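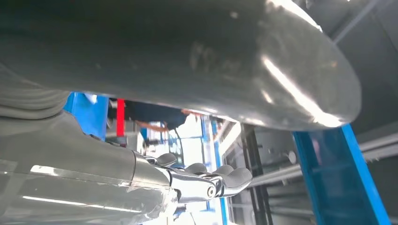 Jiscombe today released version 3 of Zolel, its motion planning and control software for robot arms fitted with multi-finger hands. The new version is aimed at jobs where a hand has to work very close to a large part without touching it until the program says so. Four fingers with dark rubbery pads, slightly curled and held just under a smooth, rounded gray surface, are the kind of pose the planner now handles as a single problem, with the arm and the fingers solved together. Earlier versions planned the arm first and the fingers second, and users often had to add extra waypoints by hand.

Zolel 3 also changes how the software treats shiny surfaces. Bright reflections on polished metal or satin finishes can leave holes in depth data. The perception module now marks those areas as unknown and keeps the fingers out of them until a second view fills them in - a setting that can be turned off for each part.

"Most of the support requests we got were about clearance," said Yuto Aoki, lead developer for Zolel at Jiscombe. "People wanted to set a gap and have the whole hand respect it, knuckles included. Now they can type in one number."

In company tests on a set of 435 recorded tasks, the planner returned a usable path in almost 190 milliseconds on a standard workstation. Results vary with the hand model and the number of obstacles loaded.

The release includes Fragkou, a log viewer that plays back planned and measured joint positions side by side, and an updated plug-in for the Arham simulator. Projects saved in Zolel 2 will open in the new version, but custom finger models need to be exported again.

Zolel 3 is available now to customers with a current license. A trial version will follow in March. Release notes and the list of supported hands are on the Jiscombe support site.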